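Plates, bowls and the cupboard I finally got right

20 February 2018

I have been wanting to write this one up for weeks! Those of you who have been reading since the Rimwood apartment will remember my kitchen cupboards there, and how every bowl came out with three others attached. When I moved over to Skender Street in July I promised myself I would start fresh, and then of course I unpacked in one evening and shoved everything in wherever it fit. It has taken me until now to sort it out, and I'm so happy with it that I keep opening the doors just to look.

The first thing I did was take everything out. Everything! I own up to 93 pieces if you include lids, saucers and the egg cups my aunt keeps giving me, and they covered the counter, the stove top and both chairs. I do recommend doing it all in one go, though, even if dinner ends up being toast. Once it's all out you see right away which things you love and which ones you have been shuffling around for years.

White stuff I kept, nearly all of it. I love plain white dishes (I know, I know, very boring) and mine are mostly Prandetti seconds from the outlet, a few with a little speck in the glaze. They go with anything, and if one breaks I can find another without much of a hunt. The patterned mugs went in a box for the thrift store, apart from two I couldn't part with.

Clear bowls were harder. I have a real weakness for a shallow see-through bowl – berries look gorgeous in them, and so do buttons and keys and the change from your coat pocket. But they slide around when you stack them, and they disappear at the back of a dark shelf. I must have bought the same size three times thinking I'd lost the last one.
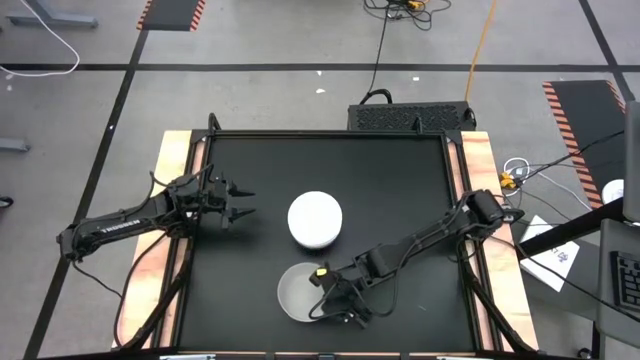

So my new rule is that white goes on the left and clear goes on the right, and the two never share a stack. It sounds fussy, but I can put the dishes away half asleep now. The shelves are lined with plain black liner, cut to fit with kitchen scissors, and the clear pieces show up so much better than they did on the old brown wood. I was worried it would look gloomy in there. It looks fantastic!

The spacing made the biggest difference of all. My old shelves were set so high that I was building towers, and the bowl I wanted was always at the bottom. I moved the middle shelf down and measured 215 millimeters of clearance for the dinner plates, then added a half shelf above for the small bowls. The half shelf is from Þorgeirsson, the little hardware place past the bakery, and it was $35 with the pegs. Mine needed a bit of sanding on one corner before it would sit flat, but after that it went straight in.

One thing I would do differently is the lids. I stood them up in a rack on the bottom shelf, which I was very proud of for a day or so, and then the biggest one kept rolling out onto my foot. They're lying flat in the drawer under the oven for now. If you have a lid system you love, please leave me a comment, I'd be thrilled to hear it.

Next up is the pantry, and I have already bought the jars (too many jars). I still need to find labels that don't peel off in the wash, and there's half a bag of lentils from Rimwood I should probably cook first.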